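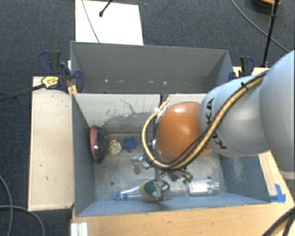

Cremilda Brito has named 129 paint colors, and she would like to apologize for two of them.

"Wet Oatmeal was a mistake," she says, stirring a coffee she has not yet tasted. "Clerical Beige I would defend in court, but I wouldn't paint a room with it."

Brito spent 15 years writing color names for Wundance, a paint company in Stunberg whose fan deck ran, at its fattest, to 3,134 shades. She quit in August and now grows beans. The beans have names too, but she won't share them.

How does a person get into this line of work? She answered phones there. One afternoon the marketing manager leaned over her desk with a green chip and asked what it looked like. "I said it looked like my uncle's car. So they called it Uncle's Car. It sold terribly, and they gave me a raise."

The rules were few. No food that spoils, no diseases, no politicians. Whites were the hard part. "You have forty of them on the table and they're all white. By lunch you're calling one Envelope and hoping."

Customers wrote in, mostly to complain. A man in Eltengate returned 3 gallons of Second Husband because his wife found it funny. Brito kept the letter. It hangs in her hallway, which is painted plain gray from a competitor.

"It only had a number," she says. "I can't tell you how restful that is."

Does she miss it? She looks at the wall behind me for a while, long enough that I turn around.

"That's Envelope," she says. "They've put it on too thin."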